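Newsroom > Distribution > Trade notices

Catalogue Trade Accounts Publishers Newsroom Contact

Last updated: January 26, 2019

RESTIS TO MOVE ALL BOOK RECORDS TO THE OSIK FORMAT

Publishers supplying the Zillholm warehouse have until October to change over

Restis, the book distributor, will replace its existing product record with the Osik format for every title it holds, covering hardback, paperback, audio on disc and ebook. The change applies to new titles first and to backlist titles afterwards. Publishers will be able to send records in either format until the end of October, after which files in the old layout will be returned unprocessed.

The current Restis record was drawn up for printed stock lists. It has one field for the author, one for the subject and one for the price, and anything that does not fit has been entered in a free-text notes field. Booksellers' ordering systems do not read the notes field. As a result, details such as the name of a translator, the territory in which an edition may be sold, or the fact that a paperback replaces an earlier hardback have often been missing at the point of order, even where the publisher supplied them correctly.

Under the Osik format each contributor is entered separately, with a role code and a position in the running order. A title with an author, a translator and the writer of a foreword will carry three contributor entries. Where a book is published under a pen name, the pen name is the one shown to booksellers, and the legal name is held only if the publisher asks for it to be held. Joint authors are listed in the order printed on the title page.

Subject coding will also change. Publishers must supply one main subject and may supply up to six further subjects. Restis will no longer assign a subject where none is given. Records arriving without a main subject will be held in a queue and the publisher told by email on the same working day. The political biography and current affairs sections, which share a single code at present, will be divided, and titles now under the shared code will need to be assigned to one or the other by their publishers.

Editions and replacements

The larger part of the technical work concerns links between editions. In the present system a hardback, its paperback and its ebook are unconnected records which happen to have similar titles. The Osik format groups them under a work number. A bookseller who searches for a hardback that has gone out of print will be shown the paperback, if one exists, with its publication date and availability.

Work numbers will be issued by Restis at the time the first edition is loaded. A revised edition keeps the work number of the original if less than half of the text is new. The decision rests with the publisher, and Restis will not check it against the text. Abridged editions and adaptations for younger readers take a new work number and are linked to the original as related works.

Returns are handled at the level of the edition, as before. The work number plays no part in credit calculations, and no change is being made to terms of sale, carriage charges or the returns period.

Results of the trial

The format was tested with the publisher Lozano over 18 weeks. Lozano was chosen for the trial on account of its list, which contains a high proportion of translated fiction and several long-running reference works with many past editions. Both types of title had produced frequent queries from booksellers under the old record.

During the trial Lozano sent its records in both formats and the two sets were compared after each load. Most of the differences fell into the same few groups: contributors missing from the old record, publication dates given as a month only, and dimensions entered in the wrong order, so that height was read as width. The last of these had no effect on ordering but did affect shelf allocation at Zillholm, where bin sizes are set from the record before stock arrives.

One fault was found in the Osik loading program. Titles beginning with a numeral were sorted ahead of all others in the new titles listing, whatever their date. The fault has been corrected and the listing now sorts by publication date and then by title. A second matter, the handling of accented letters in series names, is still being looked at. Publishers with affected series should send the name as printed on the book and should not remove the accents themselves.

"The record is what the bookseller sees before deciding whether to order, and in many cases it is all the bookseller sees," said Consuelo Cifuentes, head of bibliographic data at Restis. "We have asked publishers for this information for years and then put it in a field that could not be searched. The new format gives each item a place of its own. There will be more work for publishers at the start, mainly on older titles, and we have tried to spread that work across the year."

Timetable for publishers

New titles may be sent in the Osik format from now. A test area is open to all supplying publishers, and files placed there are checked for errors but not loaded. An error report is returned by email. Publishers are asked to pass a test file before sending a live one.

Backlist records will be converted by Restis and sent back to each publisher for checking. Each publisher will have 30 days to return corrections. Records not returned in that time will be loaded as converted, and can be amended later through the normal update file. Publishers with very small lists may fill in a spreadsheet instead, which Restis will turn into an Osik file at no charge.

Price changes should continue to be sent separately from other updates. A price sent inside a full record will be ignored if a later price is already held.

Timetable for booksellers

Booksellers who order by telephone or through the Restis website need take no action. Those whose own systems take a nightly file from Restis should ask their software supplier whether the Osik format can be read. The old nightly file will continue alongside the new one until the end of October. It will contain the same titles but will not carry work numbers, additional contributors or the divided subject codes. 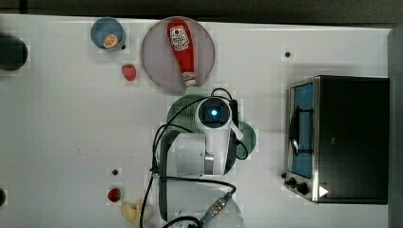 4 min read

The Osik field list, the table of role codes and a sample file can be requested from the bibliographic data team at Restis. Press enquiries should be marked for the attention of Consuelo Cifuentes.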